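Navette du mercredi : c'est parti !

Bonne nouvelle pour tous ceux qui descendent à Pendton sans voiture : dès mai, la navette Lobo relie la gare au vieux port de Fulwood en 20 minutes - et elle roule jusqu'à minuit ! Départ toutes les demi-heures, quai 4, bagages compris.

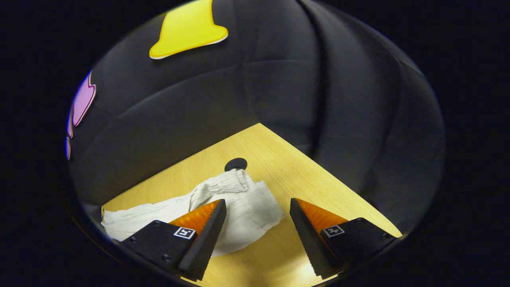
Capitonnage gris foncé et découpe jaune en forme de cloche.

Nasrin Amini l'a testée avec deux grosses valises et en est revenue ravie (le chauffeur connaît toutes les bonnes adresses du port !). Billet à l'unité ou carnet de 12, en vente au guichet dès 9 h.

9 partages · 4 commentaires
Contact · © Zusov · Haut de page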